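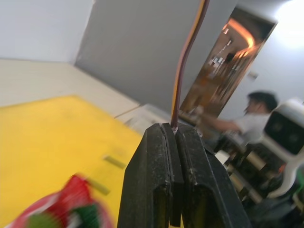 The Drawer Full of Wire

Most homes have one. It sits under the microwave or at the bottom of a hall closet, and it holds every cord, lead and scrap of wire that came into the house and never left. Keerthana Kartha has been clearing out other people's for more than 25 years, first as a repair clerk in Edport and now from a two-room workshop on Hegde Street, where she teaches an evening class in sorting and mending small electrical things.

The class costs $32, and students bring their own tangle. They tip it out on a table and start pulling.

Kartha begins with the thin stuff, the low-voltage wire that comes out of toys, fans and old printers. Several strands run side by side, often in different colors. Brown, orange and yellow next to each other is a familiar sight in her workshop. People tend to throw these away first and keep the heavy black power cords, and she would like them to slow down.

"A power cord you can replace at any hardware store," she says. "The little ones are harder to match. If you have a good length, label it."

Her labels are masking tape folded over the wire, with the name of the device written in pencil. Anything that can't be named goes into a shoebox marked September. If the box hasn't been opened by then, it goes to electronics recycling.

The ends get checked next. Thin wire usually fails close to the plug or the solder joint, where it bends most. She runs a thumbnail along the last 2 inches, feeling for a soft spot or a nick. A damaged end can be cut back and stripped again if there is enough wire left. Nothing gets plugged in during this part of the evening.

Storage is the short part of the lesson. Kartha coils thin wire loosely around four fingers and closes it with a twist of paper-covered tie. She doesn't like rubber bands, which go sticky and leave marks on the insulation. Coils go flat in a shallow tray, one layer deep. Her trays came from the Drosiswood school when it closed its science room.

One student at the spring class, a retired bus driver, had brought the contents of a suitcase. He left with five coils and a paper bag for recycling, and he took the suitcase home empty.

The next class is on 27th April at the Grultaser Building, second floor. Bring scissors and a pencil. Tape is provided.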